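The folding arm, part whatever we're up to now

Saturday, March 20, 2021

Right, so I promised an update on Lindance a good while back and then went very quiet. Sorry! Work got busy, then the elbow joint got a wobble, then I took the elbow joint to bits and lost a washer in the carpet, and you can guess how the rest of that fortnight went.

For anyone new, Lindance is the name of the laundry folding robot that Chi-keung Yen and I have been building, mostly in my spare bedroom and on Thursdays at Cabrera, the shared workshop down by the canal in Jukbridge. It's two arms bolted to a frame with a camera looking down, and the plan is that one day I tip a basket of clothes in front of it and go and watch telly. We're a long way off the telly stage.

What we've got so far is the arms (working, a bit noisy, the left one hums), the frame (wonky, my fault, I measured from the wrong side of the bench) and a pile of wiring that Chi-keung won't let me tidy until he's labelled it. What we haven't got is anything that knows how to fold. I did try writing it out by hand at first, move here, close, lift, move there, and it was fine for one particular tea towel laid in one particular place. Shift the tea towel a hand's width and the arm would pinch thin air and fold it very carefully. I have a video of this and no, I'm not posting it.

So we've gone over to the other way of doing it, where you fold things yourself with a gripper in each hand, record it all, and let the software learn from the recordings. Loads of people are doing it like this and I was a bit snooty about it for months because it felt like cheating. I'm over that now.
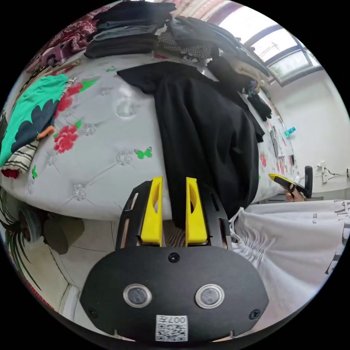
Picking the clothes took longer than I'd thought it would. My first lot was all T-shirts, all clean, all more or less the same size, and Chi-keung looked at it and asked if I only owned T-shirts. Fair. So I went through the wardrobe and pulled out a proper mix, thick things, thin things, long things, things with patterns all over, things I'd forgotten I had. There's a lot of black in there. I hadn't realised how much black I wear until I had to make a robot look at it!

Black is a pain, by the way. On a dark top you can't see the edge of a sleeve against the body half the time, and if I can't see it in the recording then I don't see how a small computer under the bed is meant to. Turning the exposure up helped a bit but then the window went completely white and everything near it went with it. In the end I stopped fiddling and just started doing the dark stuff in the mornings, when the light comes in low and you get a decent shadow along the seams.

The bedspread is the other thing I keep getting asked about. Flowers, butterflies, stitching, the lot. Chi-keung wanted a plain sheet. I said my bed has flowers on it in real life and the robot can lump it, and we went back and forth on this over two cups of tea and a packet of custard creams. His point was that you start easy and make it harder. Mine was that I'd never get round to the harder bit. We've kept the flowers. I may yet have to eat my words, so I've left a plain grey sheet folded at the bottom of the airing cupboard and not told him.

Now the grippers. They're hand-held, one each for left and right, and they open and shut with your fingers much like a pair of salad tongs would if salad tongs were heavier and had lenses on. The yellow fingers are our second go at the shape. The first ones were solid and had no give at all, so you'd either get a good grip on the cloth or ping it across the room. The ones with the cut-out in them are miles better. I can pick up the hem of a thin T-shirt now without scooping up a fistful of bedspread as well, which used to happen on about every other go and made me say things that are now on the recordings for ever.

Getting the tips to meet properly was the fiddly bit. If one sits even slightly higher than its partner the cloth slides out sideways as you lift. I spent a whole Thursday at Cabrera with a file and a torch, taking off a tiny bit, trying it on a sock, taking off another tiny bit. Someone at the next bench was making a lovely walnut stool and I was pinching a sock over and over. We both seemed happy enough.

The screws came from Sandilard, who do a mixed box that I'd recommend to anyone who's always one short. I'd recommend their cable ties a good deal less.

Anyway, the folding itself. You'd think being a grown woman I'd know how I fold a T-shirt. I didn't! I fold it differently every time. Sometimes sleeves in first, sometimes in half down the middle, sometimes I pick it up by the shoulders and do that flappy thing against my chest like they do in shops. The software hates this. If you show it five ways of doing a job it'll have a go at the average of all five, and the average of five ways to fold a T-shirt is a scrunch.
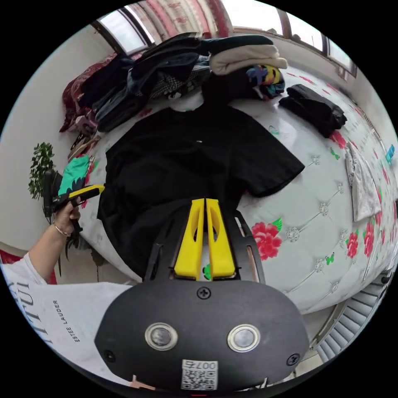

Lizeth Villanueva
Blog owner, chief folder and one half of the Lindance build

So I had to pick one way and stick to it. Flat on its front or back (don't care which), neck away from me, sleeves in, sides in, bottom up to the top, smooth it, done. I wrote it on a bit of card and stuck it on the wall for the first few days, which made me feel about six, but it worked. My recordings got a lot more alike after that, and also a lot duller to watch back.

Let me tell you about watching them back. We had 3,227 recordings on the drive when I started sorting and I went through every single one, over three weeks of evenings, with my dinner on my lap. I was looking for the bad ones. Dropped garments, me stopping to scratch my nose with the gripper, the doorbell, a good long run where the clock on one side had drifted off so the left hand was doing things a moment after the right. That last lot was really annoying as the folds themselves were lovely. By the end I'd kept 1,478. Chi-keung reckons I was too strict. I reckon he can do the next batch.

The drifting clock is fixed now, I think. He's got both sides checking in with each other at the start and at the end of each go, and if they don't agree it beeps and you do it again. It's a horrible beep. I asked for a nicer one and got a lower one.

Then there's the long stuff. T-shirts are a known quantity, you can lay one out and the whole thing's there in front of you. Anything long hangs over the side of the bed and drags itself off while you're busy with the other end. With bare hands you don't even notice you're dealing with it, you sort of hitch it up with a forearm or pin it with your knee. No forearms on Lindance, and definitely no knees. I've been trying to work out a way of doing it where the top gets lifted and laid down in the middle first and the bottom follows, so that there's never more than half of it dangling.
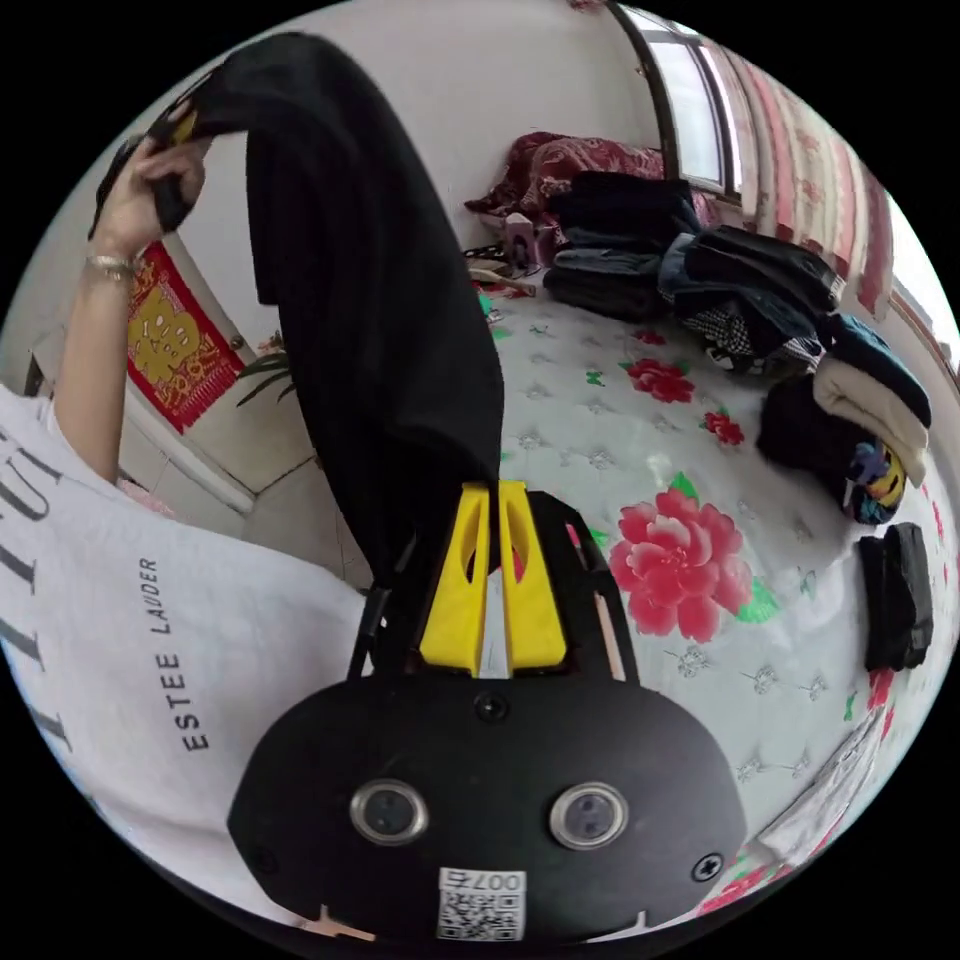 The long black one, with me getting the top end up by hand.

I've had a few good goes at that and plenty of bad ones. The trouble seems to be the moment when you swap your grip. You need to let go with one side and take hold a bit further down, and in between all the weight is on two yellow finger tips, and heavy cloth just creeps. Chi-keung suggested sticking something grippy on the inside of the tips. I tried a strip of that rubbery mat you put under rugs and it grabbed beautifully and then wouldn't let go, so every fold ended with me shaking the gripper like a thermometer. There's probably something halfway between. If you've used anything good on soft fingers, please leave a comment, I'm all ears.

We did one training run last week on what we've kept, small and short, overnight on Chi-keung's old machine. I got up at six to see what it would do, still in my dressing gown. It went to the T-shirt. It found a sleeve! It brought the sleeve in, quite nicely, a bit slow. Then it went for the same sleeve again, and again, tucking it further and further under until the arm was more or less giving the shirt a cuddle. I rang Chi-keung, who was not up, and held the phone where he could hear the motors.

That might not sound like much but the tea towel version never once found anything that had moved, and this shirt was nowhere near where I'd normally put one. I'm counting it.

What's next, then. I'd like to get us up to 3,000 keepers before we do a proper run, and I want a decent share of those to be long things and thick things, so I'll be folding most evenings for the foreseeable. The frame is going back to Cabrera to have its wonky side sorted out and while it's there I'm going to raise the camera a bit, as at the moment it can't see the far edge of the bed at all. And the hum in the left arm needs looking at. Chi-keung says it's a bearing, I say it's the way the cable's tied (see above re cable ties), and there's a curry riding on it.

If all that goes to plan there should be a video in April, and it'll have a whole T-shirt in it, both sleeves. Comments are open below, and to the person who asked last time whether it'll ever do fitted sheets, no, and please don't bring it up again in front of Chi-keung, he's started drawing things.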